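Mobile manipulator for a small shop — what did you forget to budget for?

Forum: Buying and Planning
Started by striped_carpet, 11th September

striped_carpet wrote:
Hi all! Long-time reader, first real thread. We're a small outfit that does office fit-outs and furniture servicing, and after a year of me going on about it my boss Beverley has agreed to let me put together a budget for a two-armed mobile robot of our own. The idea is closing up cupboards, fetching boxes off shelves, moving chairs out of the way, that kind of thing. I am far too excited to be trusted with a spreadsheet, so please help.

Two views from the job, so you know what kind of rooms I'm talking about:

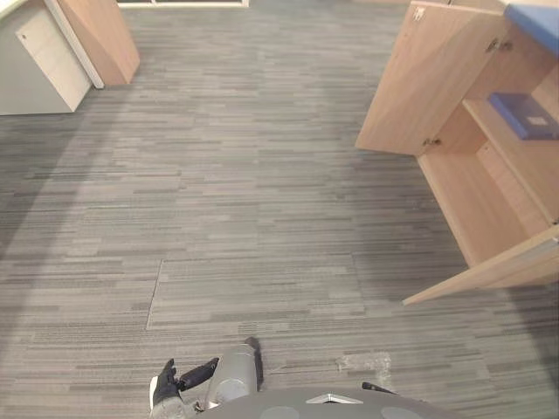
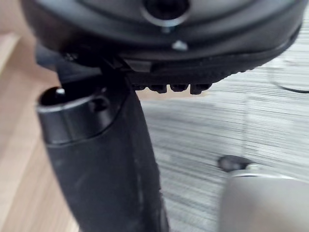 First: cupboard doors open over carpet tile, head view. Second: close in under the black housing, wrist view.

So far I've got lines for the robot, the hands, a spare battery, shipping, and training for two people. The quotes I'm choosing between are from Predby and Surano. Predby wants more up front but includes the first round of service. Surano is cheaper to get through the door and then charges for nearly everything after. What am I missing?

tolliver_k wrote:
Congrats on getting a yes! Flooring. Put in a line for flooring. I see carpet tile in the first one with an edge standing up a bit on one of them, right where you'd want to drive. Ours is on casters and a raised seam is enough to make the arms wobble at full reach. We had a fitter relay one room and the bill was 1,127. It was on no one's plan.

striped_carpet wrote:
Oh that is a great catch. I'd been looking at the doors and never gave the tile a thought. Adding it now. Did you do the whole room or only the bad ones?

tolliver_k wrote:
Whole room, but we were unlucky with the glue underneath. I'd get a quote for both.

mrs_gantry wrote:
I disagree with tolliver on this one, sorry! Don't fix the floor for the robot. If you service furniture in other people's offices you will never get to choose the floor, and you want a base that copes. Ask both vendors to run it across a bad seam with the arms out before you sign anything. The second picture has carpet meeting a wood floor as well, and that sort of change is everywhere in real buildings. Make them drive over one of those too, slowly and then at normal speed, in both directions.

tolliver_k wrote:
Fair point for client sites. For your own practice room I still say fix it. You lose days chasing an arm problem that is really a floor problem.

mrs_gantry wrote:
Or you find out early that the base isn't good enough, while you can still send it back!

azra_d wrote:
Azra Dumitrescu here, I do the purchasing for a workshop that runs two of these. Lovely project, and I'm a bit jealous of anyone at the start of it. My list of things that went over:

Gloves and fingertips. Look at how close to the carpet that black hand is in the first picture. Anything working at that height rubs, and we go through covers much faster than I planned. I had 400 down for the year and it was gone by February.

Hands in general. Buy a spare. One. If a hand has to go back to the maker you're waiting weeks, and everyone stands there with a very expensive coat rack.

Camera mounts. A wrist camera is wonderful when you're working in close under black plastic like in your second one, but it's also the first thing to get knocked. Ask for the price of the mount and the cable separately from the camera. The cable is the one that goes.

Insurance. Ring your insurer before the robot arrives, and get the answer in writing.

striped_carpet wrote:
This is gold, thank you!! I had no line for gloves at all. Is the spare hand something you'd buy on day one or after six months?

azra_d wrote:
Day one, if you can get it into the same order. Dervishi took 8 percent off ours when it was bundled and wouldn't discuss it later. Worth asking Predby and Surano the same thing.

pell_mell wrote:
Unpopular opinion maybe, but have you thought about renting for a season first? I love these machines, I truly do, but half of what people put in a first budget is guesswork. We rented through Pronby, and by the end we knew that we needed longer reach and didn't need the fancy head. Would have bought the wrong one otherwise.

mrs_gantry wrote:
Renting is fine for seeing what it can do. It's poor for learning what upkeep costs, though, because the rental people do the upkeep. The original question was about hidden costs and you won't see those on a rental.

pell_mell wrote:
True, but you also don't own the wrong robot.

striped_carpet wrote:
Ha, okay, both of you have got me thinking. I asked Beverley and she says renting has to come out of a different pot, so it may be easier to get than I thought. I'll price it next to the other two.

Question on reach, since it came up. Low cupboards like the one on the right in the first picture have a shelf inside with a box sitting on it, and both doors swing wide. Do I pay for longer arms, or a base that can lower itself?

pell_mell wrote:
Lowering base, every time. Long arms get in their own way between two open doors.

tolliver_k wrote:
Seconded. Though check how low it goes with the battery you're buying. Ours came with the big pack and lost some travel.

azra_d wrote:
Also agree, and get the lift serviced with everything else — ours was left out of the contract and the first visit was 1,887 with travel. Read the exclusions page before the price page.

striped_carpet wrote:
Right, new version of the sheet has flooring (two quotes), gloves and fingertips, spare hand, mount and cable, insurance, lift service and a rental column. It's a lot longer than it was this morning and I'm having a great time. Bev Hebden gets it on her desk Monday. Will post the Predby and Surano answers on the seam test when I have them!

mrs_gantry wrote:
Please do. And ask for it with something in the hands, an empty one tells you very little.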